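Clear-out at the Cha workshop turns up more than crumbs

It started with a screw. Vilja Rantala dropped one on the big light wooden table at the Cha community workshop in early October 2026, went looking for it, and came up with a roll of tape she had been missing since spring and a pen lid that fitted none of the pens in the building. By the time the screw appeared (under the tape, naturally) she had decided that the whole table was getting a proper sort-out, and that everybody was invited.

And what a good idea it was! The big table is the best thing about Cha. It gets the most use of any surface in the place, for mending, building, gluing, eating and the occasional heated chat about which glue. Things get put down on it "just for a minute" and then stay for the season. Members have taken to pushing the pile towards the back and working in whatever space is left at the front, and the space at the front has been getting smaller.

"I love that table," says Vilja. "I learned to solder on it. I'd just like to see a bit more of it."

So the table is the first stop in the Elaletti, the workshop's name for its new tidy-up month, which runs until the middle of November. The rules are friendly. Tools go home to their hooks, drinks and wrappers go in the bin, and printed parts go into a tray where their makers can claim them. Anything left in the tray at the end gets offered to whoever can think of a use for it. 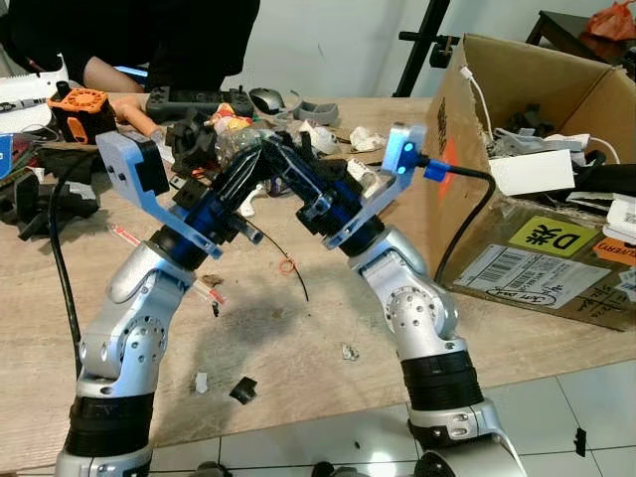
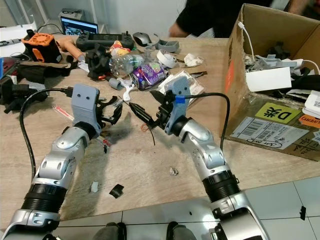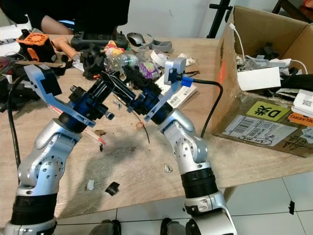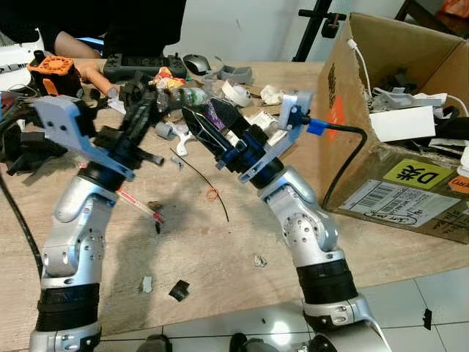
The big table at Cha, with a clear plastic bottle among the clutter.

Printed parts are the trickiest bit. Half of them look like rubbish and are somebody's pride and joy, and the other half look like somebody's pride and joy and are test prints. Ye-seo Seok has come up with a lovely fix: a strip of masking tape on every piece, with a name and the word "keep" or "spare". She has cut 200 strips to get things going and left them in a jam jar by the kettle, along with a marker on a string.

She is also the one behind the new drawers. The workshop's members' fund has paid 485 euros for a second-hand set of shallow metal ones from Vunder, the office clearance shop by the canal, and they are beauties. They slide, they lock, and they are deep enough for rolls of tape to stand on edge. There are five in the set. One will be for tape and glue, one for cables, one for hand tools and one for electronics, and the last is up for discussion. Ye-seo is holding out for snacks.

Cables may yet need a drawer and a half. Roughly 800 small fixings from the old biscuit tins are also waiting to be sorted by size, which sounds like a chore, but the first sorting evening had people staying on well past closing with the radio up, and there has been talk of doing the shelves next.

Jundent, the bike repair group that shares the building, is joining in too and has offered its spare parts bins for anything round, rubbery or otherwise hard to classify.

Sorting evenings are open to all, members or not, and children are welcome with a grown-up. Bring a box if you think some of your own things might be on the table. If you lent the workshop a tool and would like it back, put a note through the door with a rough drawing of it and Vilja will keep an eye out. Tea is provided. Mugs are also being sorted, so it may be safest to bring your own.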